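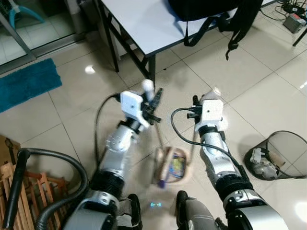
*Both arms working in close over the floor, with a small package in the tan container between the grippers.*

# Unit 3: Looking after a two-armed machine

Notes by Denise Kettle, Trarnano workshop stream. Revised 2/2/19.

Welcome back! We've spent the last couple of sessions on single arms bolted to benches, and you've all got pretty handy with them. Now we get to the fun one. Two arms on one body share a power supply, a controller and a patch of air in front of them, and a good half of what you do when you look after a machine like ours (it's labelled Opoku on the bench sheets, so I'll call it that) comes down to keeping the arms from interfering with each other.

Bring your log book and the 47-line checklist from the unit folder. Read it through once before the session, even the dull bits near the end.

## 3.1 Before you power up

Start with the stop button. Press it, confirm that it latches, and leave it latched while you do everything else in this section. Your partner should know where it is too, and should be able to reach it from where they plan to stand. Swap places and try it.

With the power off, support each forearm by hand before you release a brake. The arms are heavier than they look, and a released elbow drops quickly. One person supports, one person releases, and you say it out loud every time: "I have the left." "Releasing left." It feels silly for the first few goes and then it becomes second nature, which is exactly what we're after.

Then go over the arms from shoulder to fingertip:

- Cover screws on the forearm panels. Finger-check first, then the driver. Any screw that turns more than a quarter turn goes in the log.
- Joint covers. Wipe with a dry microfibre cloth. No solvent on the clear coat, please. Jade Dawber did the recoat last October and would like it to last.
- Gripper fingers. Look for rounded edges and for grit in the finger slides.
- Connectors at both ends of each gripper cable. Seated, locked, no green on the pins.

Write down what you find even when it's fine. A blank line in the log could mean "good" or "forgot", and the person on the next shift can't tell which.

## 3.2 Homing, one arm at a time

Release the stop, power up, and wait for the base light to settle before you touch the pendant. Home the left arm fully, then the right. The controller will happily let you home both together, and it's lovely to watch, but we don't do it in this course. If one arm has a bad offset you want the other parked well clear.

After homing, read the joint offsets off the Pestora screen and copy them to your sheet. Compare with the previous entry. What you're looking for is drift, so a single odd number matters less than a number that has crept the same way several sessions running. Lanying Qiu found a worn wrist coupling this way a full term before it would have shown up in the work, and I still use her log page as the one to show new groups. It's a beauty.

If an offset has jumped:

1. Press stop.
2. Check that the arm was hanging freely when it homed, with nothing resting on it.
3. Home that arm again and read the value a second time.
4. If the two readings disagree, tag the arm and come and get me or Édgar Flores.

Please don't type in a "corrected" value to make the warning go away. I know it's tempting.

## 3.3 Dressing the gripper cables 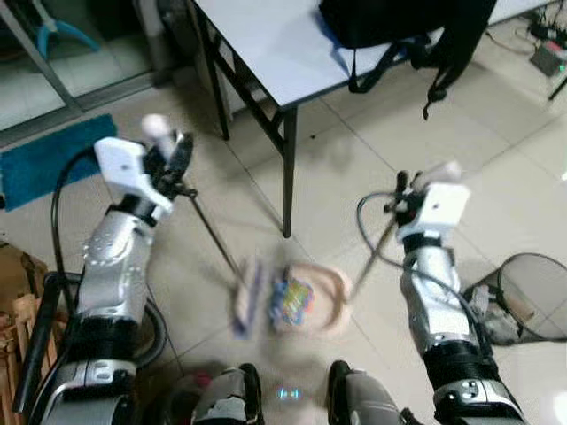
Cable dress causes more faults on Opoku than motors, gearboxes and software put together, so we give it a whole section. Each gripper needs enough slack for the wrist to reach its full roll in both directions, plus a little more, and that spare length has to go somewhere it won't be grabbed, pinched or dragged. The time to check it is with a tool in the hand and the tip down at the work, as with the brush head resting on the tiles: the left cable loops out from its gripper and runs down the outer side of the arm, and the right one arcs out to the left before it loops down. Follow each loop by eye all the way to where it meets the arm, and ask yourself where it will be when the wrist rolls the other way. A loop on the inner side deserves a second look, as that's the side the other arm comes in from.

Run the wrist slowly from one limit to the other, at jog speed, and watch the loop the whole way. You're after three things: it never goes tight, it never folds sharply at the connector, and it never gets between the two arms. Then do it again with both arms brought in towards the centre. A loop that behaves beautifully on its own can still catch on the opposite gripper once they're working close together.

Retie with hook-and-loop straps only. No zip ties on a moving section! They bite into the jacket, and cutting them off is how jackets get nicked. Leave the strap snug enough that the cable can't slide and loose enough to turn it with two fingers.

## 3.4 Grippers holding long, thin tools

Rods and handles are harder to hold than boxes. The finger pads touch over a very short length, so any push at the far end becomes a twist at the fingers. Try it with a pencil - pinch it near the top, press the point on the bench and feel it pivot.

For the floor-level jobs we set things up as follows.

**Grip force.** Start at 15 newtons and go up in small steps until the handle stops turning under a gentle sideways push at the tip. Stop there. More force wears the pads and buys you nothing.

**Grip height.** Mark the handle with tape where the fingers should close. Check that the tape lines up on both tools before every run.

**Tip contact.** Lower until the tip just touches, then zero the tool offset. Do the left tool first, lift it, then the right. Shirley Mellor's trick is to slide a strip of paper under the tip and lower until the paper drags. It works a treat, and it costs nothing.

**Approach.** When one tool pushes and the other steadies, bring the steadying tool in first and let it settle before the pushing tool starts moving.

If a tool keeps slipping at the right force and the right height, look at the pads. Clean them with a damp cloth, let them dry, and try again before you order new ones. Replacement pads are in the Dundard drawer, second from the top, and they're handed: L on the left fingers, R on the right.

## 3.5 The floor and what's on it

Your working area is part of the machine. Walk it before each run and decide what stays and what goes. Glossy tile can throw light back at a head camera, so look at the live view from the robot's height and shift the lamps if there's a bright patch where the tools will be working. Loose leads want to be well outside the reach of either arm. Straps and soft fabric near the workspace deserve the same thought, and so does anything that rolls.

Check the base as well. Grit under a wheel is enough to put it slightly off level, and then your carefully zeroed tip offsets are wrong on one side only, which is a real head-scratcher if you haven't met it before.

## 3.6 Shutting down

Tools out of the grippers first, with your partner holding them. Park the arms, confirm the brakes have taken, press stop, then power off. Feel each wrist joint cover with the back of your hand. Warm is normal. If one side is noticeably warmer than the other, note which joint and how long the run was.

Roughly 61 hours of arm time is when we regrease the finger slides, so keep the running total at the top of the log page up to date. Édgar will demonstrate the regrease in the next session and then you'll each do one finger yourselves. It's oddly satisfying, and you'll want old sleeves.

## To do before next time

- Finish the offsets table for both arms and plot the drift for one joint of your choice.
- Sketch the left and right cable loops with the wrists at each limit. Four sketches, rough is fine.
- Read the gripper chapter of the Opoku manual, skipping the bit on suction cups.
- Swap log books with another pair and see if you could take over their machine from the notes alone. Write your questions in pencil in their margin.

Questions go on the sheet by the door or straight to me. I'm in the workshop most afternoons, usually somewhere under the bench.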